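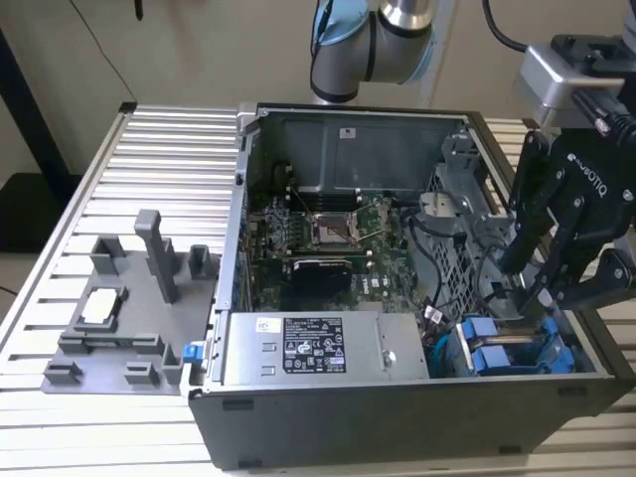
Random shutdowns under load, old tower, PSU or VRM?

fesside_tom
Posted 2018-12-02
Machine cuts out after a few minutes of compiling. No blue screen, no log entry except the unexpected power loss on next boot. Idle is fine for days. PSU is a 300 W Zurker, original to the case. Graphics card draws 50 W at most. CPU temps stay under 60 C right up to the cutoff. Memory passed overnight.

ohmslaw
Sounds like the supply. Those Zurker units lose capacitance on the 12 V output and the protection trips on a load step. Swap it before you test anything else.

Peixoto
Disagree. A tired supply usually shows ripple or a sagging rail first. Put a meter on the 12 V line at the CPU connector and log it under load. If it holds above 11.8 until the cutoff, look at the board regulators.

ohmslaw
A meter won't catch a dip that lasts a millisecond. You need a scope for that. A used supply is cheaper than an afternoon of probing.

Peixoto
He'd still be guessing. And check the connector on that board before you order, some of them are not standard ATX.

fesside_tom
Connector is standard 24 pin, checked against the manual. 12 V reads 11.9 at idle, 11.7 compiling. No scope.

dnl_r
I had one of these do the same thing in June. Cap the CPU multiplier so it runs at 800 MHz and compile again. If it survives, it's a power problem on one side or the other — doesn't say which.

fesside_tom
Ran capped for over an hour, no cutoff. Ordered a Fura supply, will post when it's in.

Peixoto
Post the 12 V reading with the new one too.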